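Projektbericht im Seminarfach Wirtschaft und Umwelt

Mehrwegsysteme im Schulbetrieb: Einführung und Auswertung eines Pfandbechers an der Schulmensa

Stand: 27. Mai 2020

1. Gegenstand des Berichts

Der vorliegende Bericht dokumentiert die Arbeit der Projektgruppe Mehrweg. Untersucht wurde, unter welchen Bedingungen die in der Mensa ausgegebenen Einwegbecher durch ein Pfandsystem ersetzt werden können. Die Fachaufsicht lag beim Fachbereich Wirtschaft, die Durchführung bei der Projektgruppe.

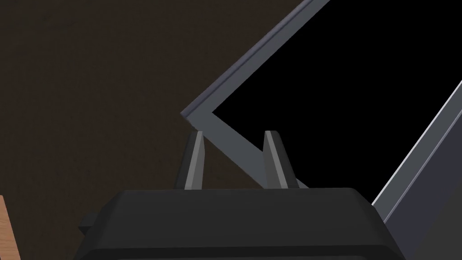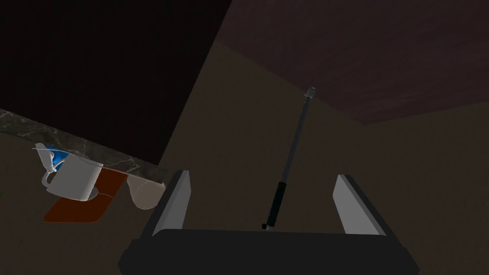
Abb. 1 und 2: Computersimulierte Ansichten eines Greifers mit zwei Fingern

2. Ausgangslage

Die Mensa wird von der Firma Saraç bewirtschaftet. Heißgetränke wurden bis zum Beginn des Projekts ausschließlich in beschichteten Pappbechern ausgegeben. Diese Becher können nach Auskunft des Betreibers nicht über das Altpapier entsorgt werden und gelangen daher in den Restmüll. Eine getrennte Erfassung der Becherabfälle bestand nicht. Die Projektgruppe musste sich deshalb zunächst auf die Einkaufsbelege des Betreibers stützen, die für das laufende Schuljahr vollständig zur Verfügung gestellt wurden.

Nach diesen Belegen wurden im Auswertungszeitraum 1861 Einwegbecher bezogen. Restbestände im Lager blieben unberücksichtigt, sodass der tatsächliche Verbrauch geringfügig von diesem Wert abweichen kann.

3. Zielsetzung

Die Schulleitung hat das Vorhaben unter der Auflage genehmigt, dass dem Mensabetrieb keine zusätzlichen Personalkosten entstehen. Ferner sollten die Wartezeiten in der großen Pause nicht zunehmen. Innerhalb dieses Rahmens war ein Verfahren zu erarbeiten, das von der Ausgabe über die Rücknahme bis zur Reinigung alle Arbeitsschritte regelt.

4. Auswahl des Bechers

Zur Auswahl standen die Modelle Idon und Donarero. Beide sind für gewerbliche Spülmaschinen zugelassen. Das Modell Idon ist in der Anschaffung günstiger, ließ sich jedoch im Test nicht sicher stapeln und hätte in der Geschirrkammer ein weiteres Regal erfordert. Beim Modell Donarero trat dieses Problem nicht auf. Bemängelt wurde dort allein der fehlende Deckel, der gesondert zu bestellen ist.

Nach Abwägung der Kosten und des Platzbedarfs wurden bis zu 300 Becher des Modells Donarero beim Großhandel Prandton angefragt. Auf die Bestellung von Deckeln wurde verzichtet. Die Finanzierung erfolgte zu gleichen Teilen aus dem Schuletat und aus Mitteln des Fördervereins.

5. Durchführung

Der Probebetrieb erstreckte sich über vier Wochen. Das Pfand wurde beim Kauf an der Kasse erhoben und an derselben Stelle wieder ausgezahlt. In der ersten Woche kam es hierdurch zu Rückstau, da Ausgabe und Rücknahme über eine Schlange abgewickelt wurden. Ab der zweiten Woche stand für die Rücknahme ein eigener Tisch neben der Geschirrklappe bereit, der von Mitgliedern der Projektgruppe besetzt war. Die Abrechnung mit der Kasse erfolgte jeweils nach Ende der Mittagspause.

Parallel dazu wurde ein Fragebogen an die Jahrgänge 9 bis 12 sowie an das Kollegium ausgegeben. Gefragt wurde nach der Nutzung des Angebots, der Höhe des Pfands und den Gründen für eine etwaige Nichtnutzung. Die Teilnahme war freiwillig und anonym.

6. Ergebnisse

Das System wurde von der Schülerschaft überwiegend angenommen. Als häufigster Kritikpunkt wurde die Rücknahmezeit genannt, die mit dem Ende der Mittagspause schloss. Wer seinen Becher mit in den Nachmittagsunterricht nahm, konnte ihn erst am folgenden Schultag zurückgeben. Ein Teil der Becher verblieb infolgedessen in Klassenräumen und musste durch die Projektgruppe eingesammelt werden.

Die Reinigung konnte in den vorhandenen Spülgängen erfolgen. Nach Angaben des Betreibers fielen hierfür keine zusätzlichen Arbeitsstunden an. Die Auflage der Schulleitung wurde in diesem Punkt eingehalten. Für die Wartezeiten gilt dies erst ab der zweiten Woche.

Drei Becher wurden wegen Rissen am Rand ausgesondert. Der Lieferant hat Ersatz zugesagt.

7. Empfehlungen

Die Projektgruppe empfiehlt die Fortführung des Systems ab August. Vor der Wiederaufnahme sind die Rücknahmezeiten mit dem Betreiber neu abzustimmen. Vorgeschlagen wird eine zweite Rückgabemöglichkeit am Nachmittag, die über das Sekretariat oder die Bibliothek organisiert werden könnte. Die Zuständigkeit für den Rücknahmetisch ist schriftlich zu regeln, da die Mitglieder der jetzigen Gruppe im kommenden Schuljahr nur teilweise zur Verfügung stehen.

8. Anlagen

Anlage A: Fragebogen
Anlage B: Zusammenstellung der Einkaufsbelege
Anlage C: Besetzungsplan für den Rücknahmetisch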